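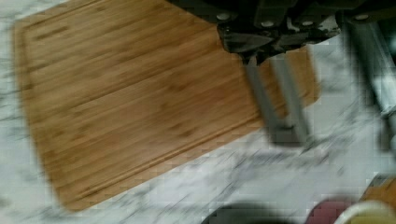

**Oiling a bamboo board: how much, how often, and what about the groove?**

Posted by Minttu Halonen, October 2026

I have a bamboo chopping board with a juice groove, bought as an Altix second. The surface has gone dull and feels rough after washing. I have a bottle of Bundeck mineral oil and some fine abrasive paper, but the leaflet gives no quantities. The board measures 388 mm on its long side. Should I sand first, and does the groove need separate treatment?

**Aba Sulemana**

Sand first, but lightly. Washing raises the fibres, and oil applied over raised fibres leaves them standing.

1. Wipe the board with a damp cloth and leave it on edge overnight.
2. Sand along the strips with 400 grit, then 1,000 if you want a finer finish. Do not sand across them.
3. Remove the dust with a dry cloth.
4. Apply 40 ml of oil over both faces and all four edges. Leave for six hours, then wipe off what remains.
5. Repeat the next day with half the quantity.

Always oil both faces. A board oiled on one side takes up water unevenly and will cup.

For the groove, wrap the paper round a pencil or a short dowel. Oil collects there, so dry it with a folded cloth at the end or it will stay sticky.

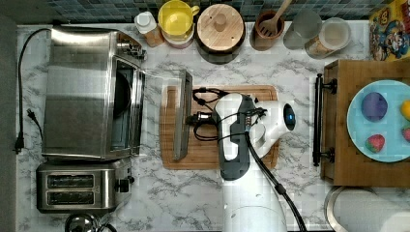 Can I use olive oil if the mineral oil runs out?

Wait until you can get more mineral oil. Olive oil does not cure, and in time it turns rancid and smells. Raw linseed oil does cure but takes weeks in a cool kitchen.

As to how often: put a few drops of water on the surface. If they soak in within a couple of minutes, oil it again. Mine needs it every second month.

**greltusby597**

never sanded mine, just oil it when it looks pale. Rissanen board wax is ok too but goes on lumpy unless you warm the tin in hot water. Don't put it in the dishwasher, the glue lines opened up on my old one in June and I had to bin it.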